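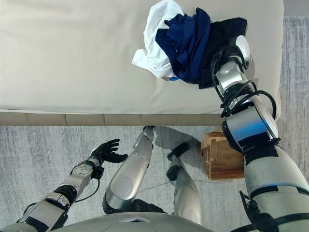 Budgeting for a two-armed robot

The purchase price is the figure that gets approved, and it is seldom the figure that causes trouble. Narnitlow, which runs serviced flats and does its own linen, spent most of a year planning for a humanoid to handle clothing and bedding. Its draft budget had one line for the robot and one for delivery. The version that was finally signed had 20.

Hands came first. Velach and Brekke both quote the arm and the hand separately, and a buyer comparing totals should check that both sides are included. Fabric is hard on a hand. The fingers work inside folds, against seams and zips, and a garment at the bottom of a pile has to be pressed or gripped while the others move over it. Narnitlow budgeted for 2 spare hands and a service interval of 1000 hours. Brekke's contract covers wear to the finger joints; Velach's covers faults only.

Cabling is the next item. Where cables run outside the forearm, each loop needs enough slack for the full travel of the wrist and little enough to stay clear of sleeves and bed corners. External runs are cheap to replace and easy to inspect. They should be listed as consumables, with a set kept on site.

Then the room. A mattress is a low, soft work surface, and a robot that stands on legs has to bring its feet close to the side of it in order to reach the middle. That puts floor space into the budget. Small furniture kept against the bed must be moved, or mapped and left where it is. Carpet should be tested with the supplier present – pile depth affects footing, and the figures on most data sheets were taken on hard floor. Kulisel, which carries out site surveys, charges by the room and will repeat a survey at half price if the furniture changes within 6 months.

Staff time is usually left out. Someone has to supervise, reset and record, and in the first months that takes up most of a shift. Narnitlow entered it as a cost against the project and did not claim any saving in labour until the second year.

Dark garments deserve a trial of their own. Black on navy gives a camera little to separate one item from the next, and a supplier's demonstration with bright towels says nothing about it. Buyers should send their own mixed load ahead of the visit and ask for the unedited log.

Payment terms vary. Velach asks for half on order. Brekke will hold back the last part until the acceptance test is passed, provided the test is written into the order before it is placed.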